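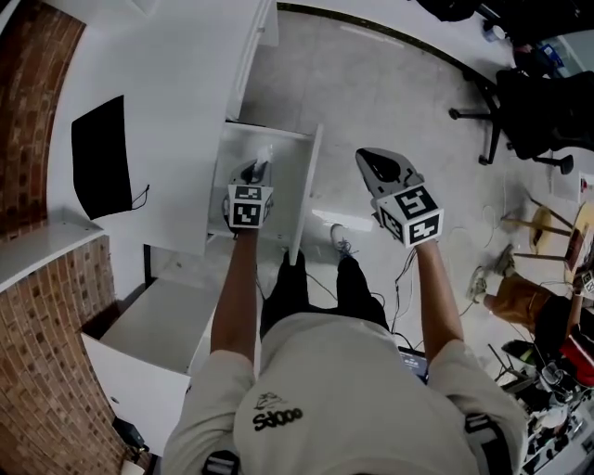
Stovmont Allotment Society: Members' Corner

Home | Plots | Minutes | Shop | Contact

Minutes of the February meeting

Hello all, Danica Janevski here with the minutes again. We got going at 7.10 once the heating had stopped clanking. Present: me, Stuart Naylor (chair), Kalliopi Stojanovska, Todor Softić and a good crowd from the lower plots. Arben Kneževič sent apologies, he has a cold.

Last month's minutes were agreed, except that I'd written leeks where Kalliopi said beans. Sorry Kalliopi!

Water. Stuart has had the bill and it's £153, up on last year. Todor thinks the tap by the Garba Lane gate drips all night and I'm inclined to believe him (my boots were soaked). He'll fit a new washer before the seed swap. We talked about water butts for ages and I lost track of who wanted what, so please email me.

Money. We have £2,049 in the bank. Stuart would like to keep most of it for the path, and there was some grumbling from those of us who want a new shed roof first. Vote: path 14, roof 9. I voted roof.

Plots. There are 32 names on the waiting list. Kalliopi suggested splitting plot 36 in two when it comes free, as it's huge and mostly brambles. Agreed, and she'll write to the next two people on the list.

Seed potatoes. The order goes to Sirneck at the end of the month. Todor swears by Luvier for a first early and got quite worked up about it, so we're having two sacks. Money to me in an envelope with your plot number on it, please!

Any other business. Someone has left a very nice blue flask in the hut. Bonfires are still not allowed before dusk.

We finished at 8.45. Next meeting is in the hut, same time, and Arben is bringing the cake if he's better.

Recent items
Minutes of the January meeting
Seed swap: what to bring
Gate code change
Plot rents for the coming year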